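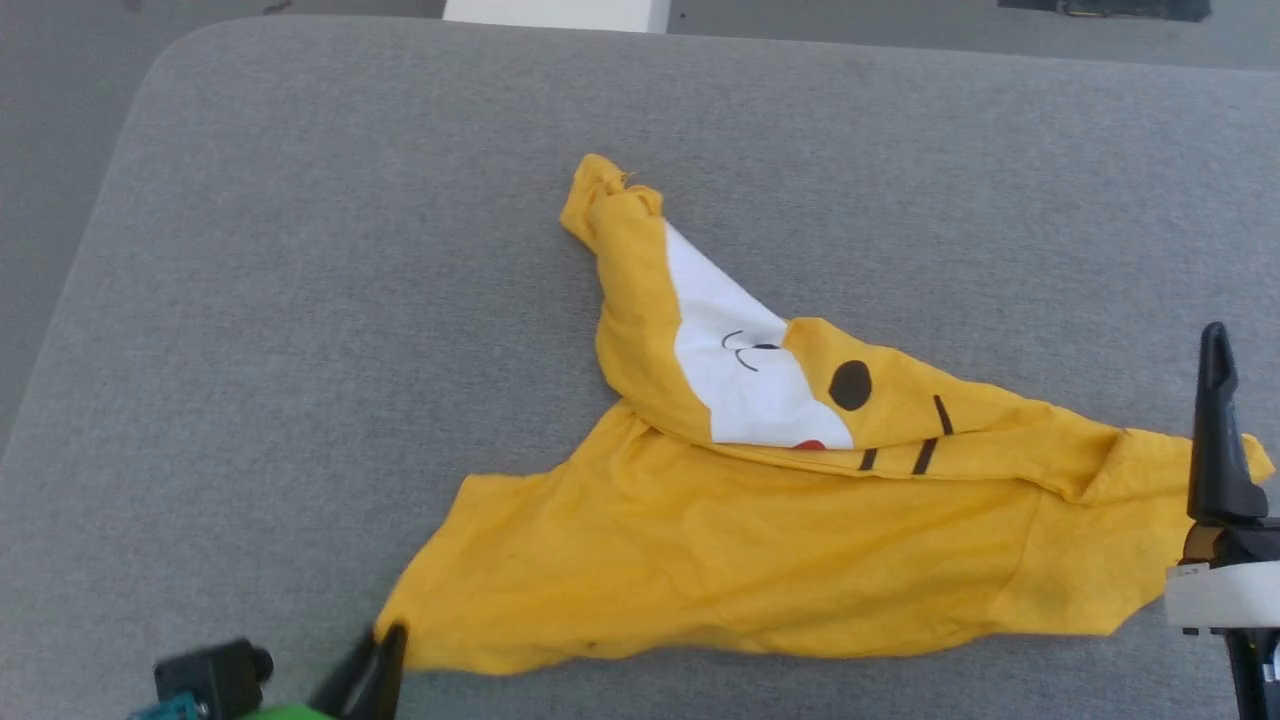 Antuérpia, 5 de agosto de 2019

Olá a todas e todos!

Escreveu Cosmin Costache:
> Alguém tem um método que funcione para dobrar roupa de criança com capuz?
> As t-shirts já me saem bem, mas os capuzes desfazem-me a pilha toda. E os
> estampados grandes, dobram-nos para dentro ou para fora? Tenho uma caixa
> inteira à espera para a troca de outubro e já me falta a paciência.

Cosmin, que bom teres perguntado, porque ando há semanas entusiasmada com isto! A peça amarela, a da carinha de bicho a sorrir de olhos fechados, é um bom ponto de partida: tecido enrolado numa ponta, a parte de cima caída na diagonal, vincos por todo o lado. Assim, às cegas, não se dobra nada. O primeiro passo é encontrar os ombros (ou as costuras laterais, se os ombros não aparecerem), pegar por aí e sacudir com vontade, duas vezes. Só depois se pousa.

Eu faço assim:

Pouso a peça de frente para baixo e aliso do meio para os lados com a mão aberta. Se houver uma ponta torcida, desenrolo-a antes de mexer no resto. As mangas vão para dentro, direitas, uma sobre a outra. Depois o capuz: achatado, dobrado ao meio no sentido do comprimento e deitado sobre as costas. É aqui que toda a gente tem pressa (eu também tinha). Se ficar bem achatado, a pilha aguenta-se lindamente. Por fim dobro os lados, subo a bainha até ao pescoço e viro.

Quanto ao estampado, para fora, sempre! Na última troca, em casa do Wim Hoekstra, as crianças iam direitas às caras dos bichos e nem olhavam para as etiquetas de tamanho. Se a estampa for das que estalam, metam uma folha de papel de seda pelo meio, mas não a deixem escondida.

Ajuda muito trabalhar numa superfície forrada, com algum atrito. Na minha mesa de cozinha, que é lisa, o algodão foge-me; com uma manta esticada por baixo fica quieto.

A Jeanine Wouters prefere enrolar tudo, e para malas dou-lhe razão. Em caixas de 40 cm continuo fiel à dobra, na vertical, com os capuzes todos virados para o mesmo lado.

Experimenta com duas ou três peças e conta como correu. E se alguém tiver solução para macacões com pés, escreva, por favor, que os meus continuam uma desgraça!

Um abraço,
Milan Claeys

P.S. Wim, ainda tens as minhas duas caixas com tampa?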